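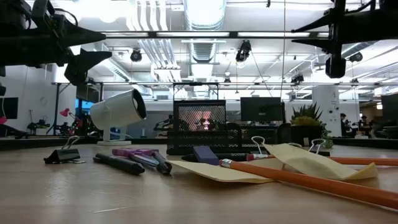 What should be kept on a shared worktable, and what should go back to the supply cabinet at the end of the session?

Keep the desk organizer, the lamp, one pair of scissors, and a small number of pens and pencils on the table. Folders, spare sticky notes and surplus binder clips go back to the cabinet.

The wording above is the proposed entry for the Shared Workspace Guidelines, Narnthorpe site. Comments are invited from all departments that use the long tables on the Plemora floor. The comment period closes on 13 December 2019, after which the entry will be posted in its final form. Please keep replies to the subject of table supplies. Seating and lockers have their own threads.

**workspace_standards** (moderator)

---

**plemora_floor_desk** wrote:

Our department supports the entry in general. We have two requests.

First, "a small number" should be replaced with a figure. Staff members read it in very different ways, and the person who tidies last is left to decide for everyone. We would suggest a limit of 8 writing instruments per organizer, markers included.

Second, the entry should state where binder clips are to be kept while a table is in use. At present they travel. They are set down beside the folder they came off of, then beside the lamp, and by the afternoon they are under somebody's paperwork. A shallow dish would be sufficient.

---

**records_and_filing** wrote:

We agree on the clips but not on the folders.

Manila folders are often in use for several days running, and sending them to the Roneo Room every evening means that the same folder is signed out again the next morning. Our records staff would prefer that an active folder be allowed to remain on the table, closed and flat, with a name on the tab. A folder left open overnight takes a bend along one flap and will not lie flat in a drawer afterward. We discard more folders for that than for any other kind of wear.

---

**workspace_standards** wrote:

Thank you both. A figure for writing instruments will be considered. On folders, please note that the long tables are shared and are not assigned, so an item left out overnight is in the way of whichever group has the table next. The draft position is unchanged for now.

---

**night_reception** wrote:

I would like to speak for the evening rounds. I am the person who puts these tables back in order, and the present draft does not match how the work is done.

The order I follow is paper first, then anything with a point, then everything small. Loose sheets are collected and squared. Scissors go in the tall compartment of the organizer with the handles up. Pencils go in beside them. Markers are checked for caps, and a marker without a cap goes in the bin. I do not test them on paper. Erasers go in the front tray.

What slows the round is sticky notes. A pad that has been left with its top sheets bent back will not stack, and people will not use the curled ones, so they peel down to a clean sheet and leave the rest lying on the wood.

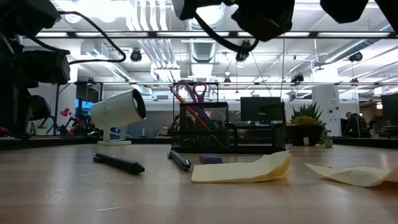
I have started placing a damaged pad face down with a binder clip across it until morning, and that flattens most of them. If the supply cabinet were to carry smaller pads, there would be less to waste. I would also ask that no one stand pencils in the organizer so that they lean out over the side. They catch on a sleeve and the whole organizer goes over.

---

**purchasing_narnthorpe** wrote:

For the information of those replying, sticky notes are the largest single item in our stationery order by quantity. We issued 1,130 pads between February and the date of the last stock check. Smaller pads are available to us, but they cost more per sheet and they are requested less often.

Purchasing would rather see the existing pads looked after. The clip method described by night_reception costs nothing and could be added to the guidelines as written.

We are not able to replace the mesh organizers this year. Any proposal that depends on a different model should be held over to the next budget.

---

**mets_project_office** wrote:

The Mets project uses the long tables more than most, and we must object to the limit of 8.

Our reviews are color-coded. A reviewer may need black, blue, purple and blue-green pens within the same hour, along with pencils for the first pass. Under the proposed limit we would be walking to the cabinet all day. We ask that the figure apply only to what is left on the table at the close of a session, and that no limit apply while people are seated and working.

We also do not support a clip dish. It is one more item on a surface that is already crowded, and dishes collect rubber bands, coins and gum.

---

**plemora_floor_desk** wrote:

The distinction between working hours and close of session is a fair one, and we would accept it. That was our intention in any case.

We do not accept the objection to the dish. Clips are going to be put down somewhere. At least with a dish they are put down in the same place each time. If gum is found in it, that is a matter for the cleaning rules - and those rules already exist.

---

**records_and_filing** wrote:

Could the lower tray of the organizer serve as the clip dish? No purchase would be needed. Erasers would have to share it.

---

**night_reception** wrote:

It could, if the clips are closed with the handles folded down. With the handles up they hook onto the mesh and onto one another, and a person pulling out one clip brings along the rest.

---

**mets_project_office** wrote:

We can agree to the lower tray.

One further item. The potted succulent has been moved back and forth between the cabinet top and the long table several times this month. Our group has no objection to a plant on the table provided that it stays near a back corner, well away from paper. We would ask whoever waters it to do so at the sink.
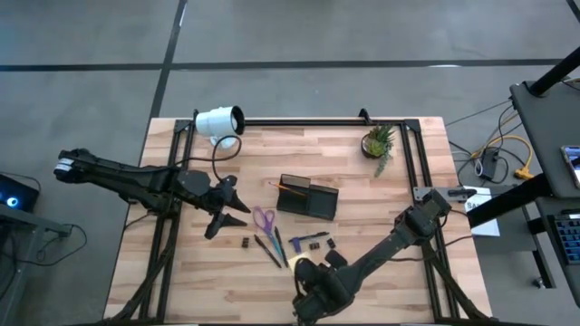
*Long table, Plemora floor: scissors and pens in front of the organizer, plant toward the back right.*

---

**annex_second_floor** wrote:

Our staff are new to this thread and have read it with interest. We share a single table among three teams and have the same difficulties.

We should like to raise the matter of scissors during working hours. The draft covers where they are stored but not how they are put down. We ask our people to return them to the organizer after every use. It is a small inconvenience, and it has been accepted without complaint.

We are less certain about removing folders. Our teams leave them out, and no one has been troubled by it so far.

---

**mets_project_office** wrote:

Returning scissors after every use is not practical when two people are cutting labels from the same sheet. Closed and set to one side should be enough.

---

**annex_second_floor** wrote:

We would not wish to press the point for other floors. It will remain the rule on ours.

---

**workspace_standards** wrote:

The following changes have been made to the draft in light of the comments received.

- At close of session, no more than 8 writing instruments remain in each organizer. No limit applies while the table is in use.
- Binder clips are kept in the lower tray of the organizer, closed, with handles folded down.
- Sticky note pads with bent sheets are placed face down under a clip.
- Scissors not in use are closed. At close of session they are stored in the organizer, handles up.
- A plant may be kept near a back corner of the table.

The folder rule stands. The Roneo Room will set aside a shelf for active folders with space for 70, and these will not need to be signed out each morning. It is hoped that this meets the concern raised by records_and_filing.

---

**records_and_filing** wrote:

It meets it in part. The shelf is welcome. We would still prefer that a closed folder be permitted on the table for one night where a review is to resume first thing, and we ask that our preference be noted in the record.

---

**workspace_standards** wrote:

Noted. Departments wishing to have labels printed for their section of the shelf should send the wording to the Narnthorpe front office.

---

**night_reception** wrote:

Please have the labels printed large. The light over that shelf is poor after six.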